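4. Keeping the cell in working order

4.1 What we mean by upkeep

Papers on two-armed household manipulation usually give the policy ten pages and the machine half a paragraph. We have read a good many of those half paragraphs and learned very little from them. They name the arms, the grippers and the computer, and they leave the reader to assume that the hardware on the last day of collection was the same hardware as on the first. We doubt that this is often true. It was not true for us, and this section sets out what we did about it, including the parts that did not help.

The cell at Pelbridge consists of two arms on a shared base, a head camera between them, and a control computer. We call the whole thing Tesamis, after the project. It works in furnished corners and not at a bench, and the corners are changed often. The task family reported in this paper is bag handling: reaching for, gripping, lifting and setting down filled and empty plastic bags on the floor. The run covers 334 episodes, logged between August and the freeze of the data set on Jan 28, 2021.

4.2 Why bags are hard on a machine

It is tempting to treat floor-level bag handling as light duty. The loads are small and the speeds are modest, and the maker's service table, read literally, would have us look at the joints every 2,000 operating hours and otherwise leave them alone. We followed that table for the first part of the run and we no longer recommend it for work of this kind.

The table assumes motion spread over the whole workspace. Reaching to the floor in front of furniture is a different pattern. Both arms spend most of an episode extended low and forward, the shoulder joints hold against gravity for long stretches, and the cables are bent the same way every time. Wear shows up in the cables and fingertips well before it shows up in anything the service table mentions. Film is also awkward for the gripper. It gets between the fingers, it clings, and a strip of it caught at the finger base will stop the gripper from closing fully without raising any fault. The controller reports a closed gripper. The log says a grasp was made. Anyone reading only the log would blame the policy.

We did blame the policy, for several weeks. Figure 4 gives the head camera's view of one of the corners used in the run, with the left gripper reaching toward a tied bag in front of the nightstand and both arm cables in view.

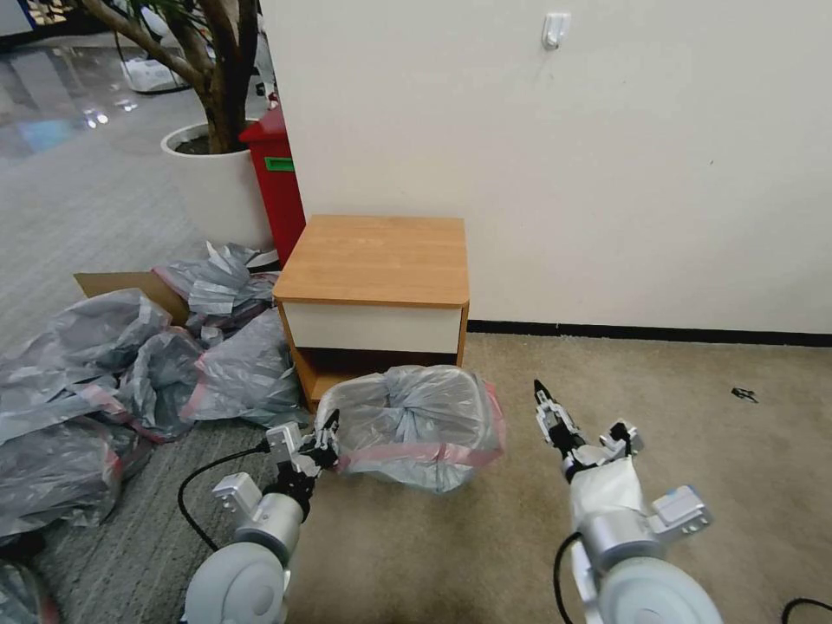
Risgate Institute, Applied Manipulation Group – Pelbridge Laboratory

Figure 4. Head camera view, bag handling corner. The right gripper is held with its fingertips up.

Two features of the view matter for what follows. The first is the cabling. A black cable curves off to the left of the left arm, and on the right another loops at the base of the arm. How much slack to leave in these runs was the longest argument we had over this cell. The second is the target itself, a translucent, crinkled gray bag wrapped around something box-shaped, with more gray film lying in a pile to the left of it. A gripper that is slightly out of true can still succeed on a compact bundle and fail on the loose pile, and a success rate averaged over both will hide the fault.

4.3 Cable slack

The installation guide that came with our mounting kit, supplied by Blomqvist, asks for cables to be dressed close to the arm with ties at fixed spacing. We did that first. It looks tidy in photographs and it was the cause of our first two stoppages, both of them intermittent loss of signal from the left gripper at full forward reach. Loosening the ties cured the signal loss and brought in a different fault, in which the slack cable swung into the camera's view and, on some reaches, touched objects on the floor.

The present arrangement is a compromise and we would not defend it as more than that. Each arm cable leaves the base with a free loop, sized by driving the arm slowly to its lowest forward reach and pulling through enough cable that it does not go tight. The loop is checked by hand at the start of each session. We tried a spring return for one week and took it off again, as it pulled on the forearm enough to be visible in the joint torque readings. A better answer may well exist. The published descriptions of similar cells were no use in finding it, since cable runs are hardly ever shown or mentioned.

4.4 The session check

What remains of our upkeep routine is short. An earlier version ran to two pages and was signed every day. When we compared the signed sheets with the stoppage log we found sheets fully ticked on mornings when the left gripper was plainly not closing, so we cut the list down to items with a result that has to be written in.

Before a session, with the arms powered and the policy off, the operator does the following.

Open and close each gripper on a 5 mm gauge block and write down the reported width.
Look at the base of each finger for film. Remove any with plastic tweezers, never with a blade.
Drive each arm to lowest forward reach and feel the cable loop with a hand while a second person holds the stop button.
Return both arms to the rest pose and record the joint readings.
Wipe the camera window.

A reported width that differs from the block by more than the tolerance in Appendix B means the fingertips come off and are reseated before anything else is tried. We stress the order. Our habit had been to recalibrate in software first, which made the number right and left the fingertip crooked. Cúc Lã, who did most of the bench repairs, found one tip that had been compensated for in this way three times in a row.

4.5 A repair in full

One repair is described at length here, as it was the costliest of the run and as we misread it from start to finish.

Midway through the run the right arm began to settle slightly lower than commanded when extended. The drift was small. It was put down to the forearm sleeve, which had been refitted shortly before, and the sleeve was taken off, inspected and put back on. The drift was then smaller for a day, and we recorded the fault as closed. It came back. We next suspected the shoulder joint, ordered a replacement unit, and lost nine working days waiting for it. With the new joint in place the drift was the same as before.

The fault was in the base. Two of the bolts that hold the right arm to the shared plate had backed off by part of a turn, enough for the mount to tilt under load. The arm itself was doing what it was told. Ingegerd Nygård found this by laying a dial gauge against the mount while the arm was driven out and back, a test that takes a few minutes and that we could have run on the first day. The bolts were cleaned, refitted with thread locker and marked with paint across head and plate, so that any movement can be seen without a wrench. The removed shoulder joint was tested afterward and is sound. It is now our spare.

We have left the episodes recorded during this period in the data set, flagged. Removing them would have raised our reported success rate, and we suspect that quiet removals of this kind are common. Readers who want the cleaner number can compute it from the flags.

4.6 Does any of it matter?

A fair objection is that a good policy ought to tolerate a loose bolt. Perhaps it should. Ours compensated in part, and that is just what made the fault slow to find. We cannot say how much of the improvement seen late in the run came from more training data and how much from a machine that was finally bolted down. The two changed in the same weeks. We made one attempt to separate them, by replaying 100 stored reaches with the old calibration file, and the outcome was too scattered to support a claim either way.

We are also wary of our own session check. Stoppages fell after it was brought in, but they had begun to fall before that, and the operators had become more skilled in the meantime. A proper test would need two cells run side by side, one with the check and one without. We have one cell. Until someone with more hardware runs that comparison, the routine in 4.4 should be read as what we do and not as what has been shown to work.

The gauge readings, the stoppage log and the repair notes are included with the data. The cable loop lengths are given in Appendix B for both arms, measured at the base – they are specific to our mounting height and should not be copied to another cell without repeating the reach test.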